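Okay, a thread on the thing I've been nerding out over since May: where do you put the cameras when you want a robot to learn a chore from demos? (long one, grab a snack)

1/ Short version of the question. You've got one view from up high, at the head, and one from down at the wrist. The head view gets the whole setup. The wrist view gets the last couple of inches. Which one does the policy really lean on?

2/ Aravind Venkataraman and I tried to pull that apart for the Brarnum project. We trained on 200 demos with both views, then 200 with the wrist blanked out at random. Same tasks, same arm, same snacks.

3/ Wrist, head, wrist, in that order:

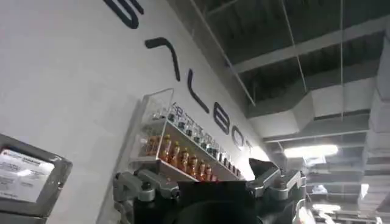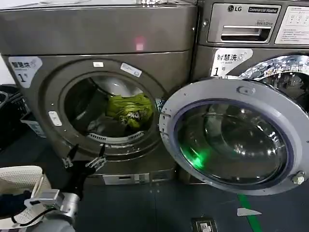
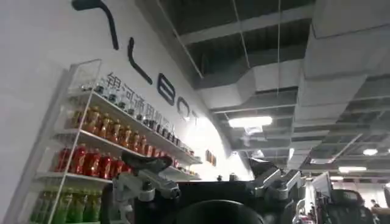
4/ So, the blanking trick! I expected it to hurt. Nope. The model with random wrist dropout finished 80 percent of its test runs, and the plain one did a fair bit worse (I'm still rerunning the plain one, so no number from me yet, sorry).

5/ Our best guess is that the plain model gets lazy. A wrist camera sees a ton of background, like ceiling lights and whatever's on the wall, and the model happily memorizes that stuff. Take the view away now and then and it has to look at the task.

6/ Stuff I don't trust yet: we only ran 2 seeds. Also our dropout rate was picked on a Thursday night by me, tired, eating cereal. Aravind wants a proper sweep and he's right, ugh.

7/ If you've tried this with depth, or with a camera on each wrist, please yell at me in the replies. I'd love to compare notes before we write it up for the Dokstead workshop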